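Do you ship sourdough starter in summer?
I do, except in May, when I'm away. It goes out dried, so heat doesn't bother it.
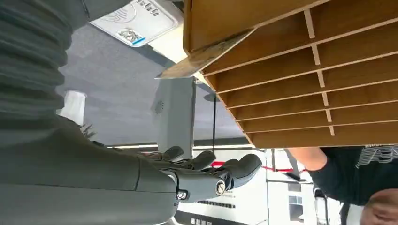 How often do I feed it?
Every 7 days if it lives in the fridge. I'm lazy and stretch mine – it forgives me! 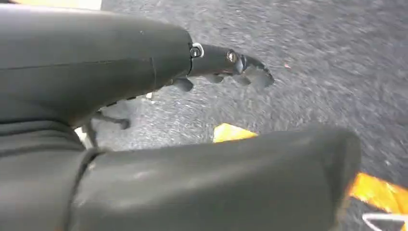 Black gripper finger over the floor

Can I use whole wheat?
Sure! Reshma Du Plessis bakes with nothing else.
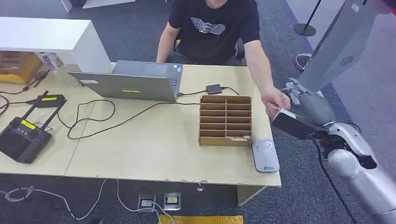
Mine smells like nail polish. Is it dead?
Nope, just hungry. Feed it 2 days running.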